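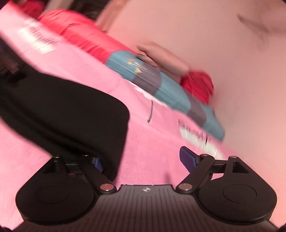 Fang hand gripper, mid-chore on the pink sheet.

I've had the Fang for a whole April of evenings now, and I like it a lot more than I thought I would when I opened the box! It's the hand-held gripper from Clolell, the one you use to show a robot a job by doing the job yourself. You hold it, you squeeze, the fingers close, and the camera records what you did so an arm can learn from it later. Mine cost 300 dollars from Rambridge, plus shipping.

First the good stuff. The blue pads are great on cloth. I've been recording laundry and bed tidying (sweaters, socks, pillowcases, whatever was lying around) and the ridges hold on to soft things without me having to crush them. Before this I was driving a small arm with a remote from Sturnico, and folding one T-shirt that way took me 4 minutes and most of my patience. With the Fang I just... pick the shirt up. I did 61 clips in one evening and still had time for dinner.

Now the gripes. It's bulky. The black body is wide, and when I'm reaching down between cushions I bump everything. Dark clothes are a pain too, black fingers against a black sweater makes it hard to see where my grip is when I play clips back. And you really do have to slow down. I move fast when I tidy, and my first batch was so smeary that I threw most of it out. Slow, steady, a little pause before each grab, that's what works for me.

My wrist gets tired after half an hour or so. A strap would help, Clolell, if you're reading! The sample software is fine, a bit plain, and it wanted a 64 GB card when the one I had was smaller, so budget for that.

Would I buy it again? Yep. If you only want to teach an arm one simple move, a remote will do and you can save your money. For anything floppy I'd get this. Next up for me is fitted sheets, wish me luck.

Four stars, one off for the wrist.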